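Home | Contents | Chapter 6 | Glossary | Index

Chapter 6
Clearing and Resetting a Small Work Surface

After reading this chapter you should be able to put a counter back in order after food has been prepared on it, sort what is left into groups, and decide where each group goes. You will also be able to estimate how long the job should take and write it into a daily schedule.

The Juice Counter at Bernolow

Visitación Montes ran the breakfast counter at the Bernolow guesthouse for nine years. The counter was small. It held a Zumex juicer at one end, a rack for cups at the other, and a stretch of work surface between them where bread was sliced and fruit was cut. The guesthouse had 40 rooms, and on a full morning in November most guests came down between seven and nine.

When Montes started, the counter was cleaned once, at ten o'clock, after the last guest had left. By then the bread bags, napkins, cups and peel had piled up together. Staff moved things from one side to the other to find a place to work. Cups were washed twice when clean ones got mixed in with used ones.

Montes changed one thing in her first month. She had the counter cleared at the half hour, every half hour, from opening to close. Each clearing took 2 minutes. The long cleanup at ten shrank to a wipe and a floor sweep, and the person who had been doing it was free to help with rooms.

The guesthouse kept a log of the clearings on a clipboard by the kitchen door. When Montes left to manage a larger kitchen for Aranda, the log had 4000 entries. We will use parts of it in Section 6.4, where you will practice reading a schedule and finding the gaps in it.

Key Terms

Reset: returning a surface to the state it was in before work began.
Soft waste: bags, wrappers, tissue and paper that can be crushed in the hand.
Loose waste: crumbs, peel and other small pieces that have to be wiped or swept.
Standing items: things that live on the surface and stay there during a reset, such as a cup rack or a basket.
Strays: items that belong to the work area but are out of their place.

6.1 What Is on the Surface

A reset begins with looking. Before you pick anything up, decide which of the four groups each item belongs to. With practice this takes a few seconds. Beginners often start with the item closest to the hand and then have to set it down again when there is nowhere to put it.

The groups are handled in a fixed order. Soft waste goes first. It takes up the most room and often hides other things. Strays go second, back to the rack, shelf or sink. Loose waste is third, wiped toward you with a damp cloth and caught in the other hand or in a pan. Standing items are lifted, wiped under, and put back.

A plastic bag needs a little more care than other soft waste. Check that it is empty, then pick it up by the top so that any crumbs in it stay inside. If it will be used again, flatten it and fold it in thirds.

On a marble-patterned counter with white tile walls, pale crumbs are easy to miss, and the few beside a crumpled bag can be overlooked until the bag has been lifted. The mug stand and the perforated basket are standing items. The pink mug next to the stand and the bowl tipped against the wall are strays, and the tissue or paper by the basket is soft waste.

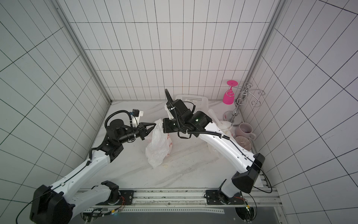
6.2 Cups, Glasses and the Rack

A stand with hooks saves space, but only if each hook is used for the kind of item it was made to hold. Mugs hang by the handle. Stemmed glasses hang by the foot, upside down, so that dust does not settle in the bowl. Section 6.2 covers loading order, drying time and what to do when there are more cups than hooks.

2205 views | 2 comments

Related chapters
Chapter 5: Washing by Hand
Chapter 7: Shelves and Dry Storage
Chapter 9: Planning a Shift
Case reading: The Ralar Canteen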